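February, evening

I have now lived in Brenbridge for 36 weeks, and today I finished my first English novel without a dictionary beside me. It has 264 pages. I started it 2 times before and stopped each time near the same chapter, where the two sisters quarrel over the house. This time I decided to let unknown words pass, as Lumturie Berisha advised me in our evening class. It was difficult for me. I like to know every word.

In the afternoon I wrote a letter to Nanami Nomura, on paper, and told her the whole story of the book. I am afraid I told her the ending also.

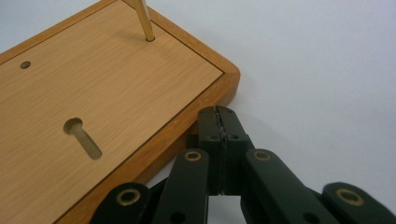
The board with the dark line around it.

She will ask me what I read next. At the library they lend more than 300 books in simple English, but I want a normal one again, maybe shorter. I copied four expressions into my notebook: "to make do," "by and large," "a close call," "to put up with." The last one I always mix with "to put off."

It rained until dinner. I made soup and called my mother, and for some minutes I could not find our own word for "stubborn." Tomorrow I must return the book before noon.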